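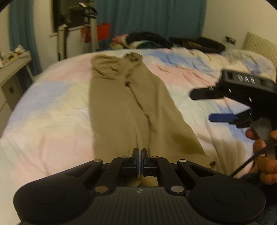
TRURNBERG – Feb 1, 2022

Home News Work Letters Archive Subscribe

Search this site Enter keyword Go

The return of the proper trouser

The Skadside Building is reopening its upper floors in March, and its largest tenant has marked the occasion by issuing a new dress guideline. It runs to 33 pages. The old one was a paragraph on the back of the parking map, and it asked people not to wear anything with a swear word on it.

I have read the whole document, partly out of professional duty and partly because the bus was late. Its favourite phrase is "elevated business casual," which appears in the introduction, in most of the headings and once in the section on fire drills. The term is defined in a glossary at the back as "a polished approach to business casual." Business casual is defined as "see above."

Anyone who worked in an office before the spring of 2020 will remember the basic idea. You bought one pair of beige pants, then a second pair in a slightly different beige, and wore them in rotation until the pockets went. It was a uniform in every respect except that your employer didn't have to pay for it. The new guideline has brought all of this back, along with a colour chart. Sand, stone, wheat and biscuit are permitted. Olive is permitted "at the discretion of the team lead," a sentence that will ruin at least one team lead's year.

What it doesn't mention is that 2,610 people on the payroll have spent the better part of two years working in whatever was clean from the waist down, and that the office clothes they left behind have been living their own lives in closets. Some have shrunk. I'm told this is a known property of cotton left alone near a refrigerator. Mine were folded over a hanger the entire time and have developed a crease across the thigh that no setting on the iron will discuss.

The company has thought of this, sort of. There is a clothing allowance, available to permanent staff who fill in a form, keep their receipts and buy from the approved supplier, which is the Mac Mathúna shop on the lower level of the Cisside mall. Mac Mathúna sells good wool and solid shoes to people attending funerals, and has done so as long as I've lived here. Its stock of business casual was one table near the till. Last week that table had on it a great many pairs in a 44 waist and a sign about patience.
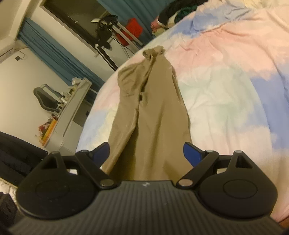

Alterations are another matter. The approved supplier takes pants up but won't let them out, and the current wait is 17 days. The tailor who used to work across from the Skadside parkade moved to the coast in the first summer of the pandemic and by all accounts is very happy there. That leaves the dry cleaner in Cisside, who will do a plain hem and would like it known that he isn't a magician. I asked about the thigh crease. He held the pants up to the window for a while and then handed them back to me.

I don't mind dressing for work. I used to rather like it – the shirt and the shoes told my brain that the day had started, and taking them off told it to stop. A good many of us never found a substitute for that, and answered emails at ten at night in the same fleece we'd put on at seven. If the guideline had said something along those lines I'd have gone quietly. It says instead that appearance is "a daily deliverable."

There was a consultation. Staff were invited to fill in a survey over the holidays, and nearly 2,000 of them did, a turnout our municipal elections can only envy. The results haven't been released. A summary on the staff portal says that respondents "expressed a range of views on denim," and I think we can all picture the range.

The rules take effect on the first working day of March. Jeans will be allowed when the elevators are being serviced, for reasons given on page nine that I've read several times. Questions go to the workplace experience desk on the ground floor, beside the rack where the free umbrellas used to be. Bring your receipts, and possibly a belt.

Comments

parkade_regular: The elevator rule is because of the stairs. It's a safety thing. Still makes no sense.

Cisside reader: Mac Mathúna got more 34s in yesterday, behind the ties. You didn't hear it from me.

two beiges: Is biscuit darker than wheat? Asking before I cut the tags off.

parkade_regular: Darker, I think. The chart printed grey at my place.

offside olive: My team lead said no.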